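Clearing the Surface: Small Storage in a Shared Study Room

Project report by Tineke Prins
Supervisor: Oskari Lappalainen

Why I picked this

The study room in our building at Lindavby is used by 36 students, and the cabinet tops in there collect everything. Bottles, bowls, fruit, cans, you name it! The drawers underneath stay mostly empty. I wanted to know why people will happily leave a snack on top when there's a perfectly good drawer right below it.

What I did

I kept a log through May and wrote down every item left on a cabinet top at closing time. I ended up with 115 entries (my handwriting gets worse as the list goes on). Then I talked to 28 of the people who use the room, mostly over coffee, and asked where they'd expect to put things.

What I found

Food and drinks won by a mile. People told me they don't like putting a bowl in a drawer because they'll forget it, and I get that – I once left a banana in mine over a break. Drinks are trickier. A can stands up fine on top, but a bottle often ends up on its side, and then it takes up twice the room.

A typical small load on a three-drawer cabinet is a bottle, a bowl, an apple and a can of 7UP, with the top drawer pulled out.
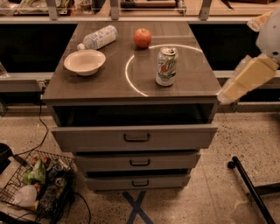

What I'd change

I'd make the top drawer the snack drawer and put a label on the front. Bowls go back to the kitchen. Oskari suggested a divider for bottles, and I'd like to try that next – 2 cabinets first, then the rest if people use it.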